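News > Facilities > Automation

Livwood Completes Service of Dish-Handling Cell at Trornbridge

TRORNBRIDGE, 10/3/18 — Livwood has completed a scheduled service of the robotic dish-handling cell at its Trornbridge site and returned it to daily operation, the organization announced.

The work was carried out over two days by the site's equipment group under the direction of Ka-ming Tai, senior maintenance engineer. It covered the gripper, the wrist camera and the stored positions the arm uses when it places plates in a rack. The cell had logged 669 hours of running time since its previous service.

According to the service report, the gripper fingers showed surface wear consistent with normal use. The fingers were removed, cleaned and measured, and both were found to be within limits. They were refitted with new fasteners and the closing force was reset, first with a test block and then with a plate held by its edge over the pegs of a wooden rack.

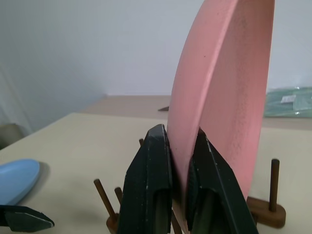

Technicians also corrected a small shift in the wrist camera. The shift had been noted in September, when operators reported that the arm was stopping short of the rack on certain placements. The camera bracket was tightened and the calibration repeated 3 times, with matching results. Rack positions were then taught again from the beginning, in accordance with the procedure supplied by McPhee, which installed the cell.

"The finger faces will mark with use, and that is expected," said Tai. "Our concern is whether the two sides still meet evenly. They do, and we have recorded the new settings for the next team."

Cosimo De Luca, operations manager, said that staff should continue to report missed placements through the Sornach maintenance log and should not adjust the gripper force at the operator panel. Changes to that setting now require approval from the equipment group.

A spare set of fingers has been placed in the site parts store. The next inspection will include the cable run along the arm, which was checked by eye during this service but was not replaced.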